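Wavari cast iron griddle plate, six months on

I bought the Wavari plate in July to replace a non-stick one that had started to flake. It came from Grelham, the kitchen shop, and cost 63 pounds with delivery. I cook for two most nights and for more at weekends, mainly flatbreads, courgettes, chops and the odd pancake.

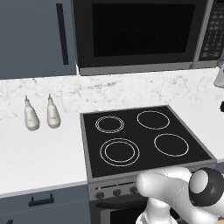
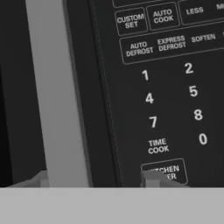
The glass hob and the microwave controls.

Does it need re-seasoning as often as the leaflet says? I was told by Goh on the shop's review page that it doesn't, and that a wipe of oil after each wash had kept theirs going through two winters. I've done the same and would agree. The leaflet says once a month in the oven, which is a lot of smoke for very little.

The plate is heavy. You need both hands, and the handles are short, so thick oven gloves get in the way of each other. I lift it on and off and never slide it, as the underside is rough.

Heating takes 10 minutes on a medium setting. Go faster and the middle gets well ahead of the ends, so one flatbread scorches while the next stays pale. Once it is properly hot it stays hot, and chops come off with a good dark crust. Eggs stuck for the first few weeks. They still stick if I'm mean with the butter.

The ridged side I've used four times. Fat collects between the ridges and the little brush supplied won't reach the corners. An old toothbrush does it.

I tried a friend's Bosov plate before buying. It is lighter and has a better pouring lip, but it warped slightly on them and now rocks.

One small rust spot came up near a handle when I left it to drain overnight. Wire wool and oil cleared it. It lives in the bottom drawer now, with a tea towel under it.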